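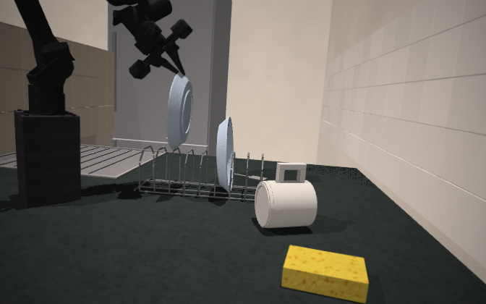 Tradia 3,000 Watt Inverter Charger, 24 Volt

Made by Barkau
Price: $536
In stock, ships by ground freight
Page last updated 8/5/21

The Tradia turns 24 volt DC power from a battery bank into 120 volt household power. It also works the other way. When it is connected to the grid or a generator, it charges the batteries and passes the incoming power through to your loads. If that power drops out, the Tradia switches to battery on its own.

It is meant for cabins, workshops, backup panels and small homes with solar on the roof or on a ground mount. It does not feed power back to the utility and can't be used for net metering. If you want to sell power back, look at the Moynihan grid-tie line.

The output is a pure sine wave. Refrigerators, well pumps, furnace blowers and laptop chargers all run on it normally. Motors draw much more power for a moment when they start, so check the starting draw on the nameplate as well as the running draw.

What You Can Run

The continuous rating is 3,000 watts. Add up the running watts of everything that may be on at the same time and stay under that number. A refrigerator, lights, a router and a microwave will usually fit together. An electric range, a central air conditioner or a standard electric water heater will not. Those are 240 volt loads, and the Tradia puts out 120 volts only.

How long things run depends on your batteries. A 24 volt lithium bank rated at 205 amp hours holds a little under 5 kilowatt hours, and some of that is lost in conversion. Lead-acid banks should not be drawn down past half, so plan on a larger bank if that is what you have.

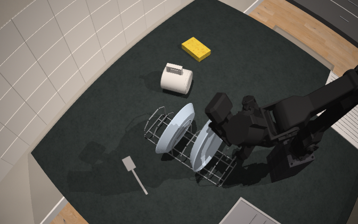

Solar Input

There is no solar charge controller inside the Tradia. Panels connect to a separate controller, and the controller connects to the battery bank. We recommend the Sostow MPPT controller because it shares a communication cable with the Tradia and both show up on the same display. Other brands will work, but you will have to enter the charge settings on each unit separately.

Set both units to the same battery type. If one is set to lithium and the other to flooded lead-acid, the bank will be charged incorrectly and the warranty on your batteries may not apply.

Idle Draw and Power Save

With the inverter on and nothing plugged in, the Tradia uses a small amount of power all the time. Over a cloudy week in winter this adds up. Power save mode cuts the draw by checking for a load every few seconds. The mode is off when the unit ships. Some small loads, such as phone chargers and LED night lights, are too light to wake the inverter up, so leave power save off if you depend on them.

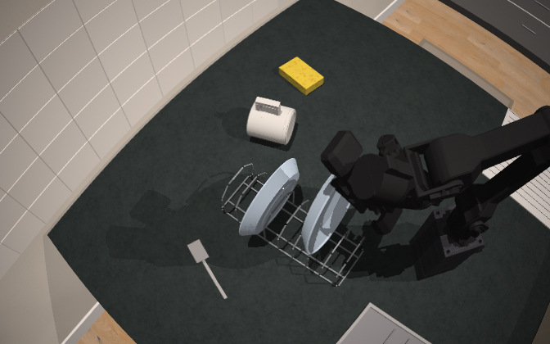

Farzana Durrani writes that she left power save off all summer and turned it on in the fall, when her panels were bringing in less. Her refrigerator wakes the inverter every time, but her clock radio doesn't, and she ended up buying one that takes batteries. She would like a dimmer display at night.

Philomena Brophy: We replaced a modified sine wave unit with this in July. The well pump is quieter and starts without trouble. The fan is louder than I expected when the charger is working hard, so I would not put it next to a bedroom. Tech support answered my question on the generator setting the same day.

The display can be dimmed. Hold the down key until BACKLIGHT shows, then choose a level.

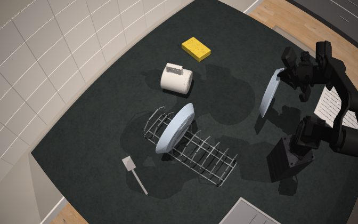

Installation

Mount the unit upright on a solid wall, indoors, with open space above and below for air. Do not put it in the same closed cabinet as flooded lead-acid batteries. Keep the battery cables as short as you can and use the size listed in the manual. A DC fuse or breaker is required and is sold separately.

Most areas require a permit and a licensed electrician for any connection to a house panel. Check before you order.

In the Box

Tradia inverter charger
Wall bracket and screws
Battery temperature sensor
Communication cable for Sostow controllers
Printed manual

Warranty and Returns

Barkau covers the Tradia for six years from the purchase date. Keep your receipt. Unused units can be returned in the original carton, and the buyer pays return freight.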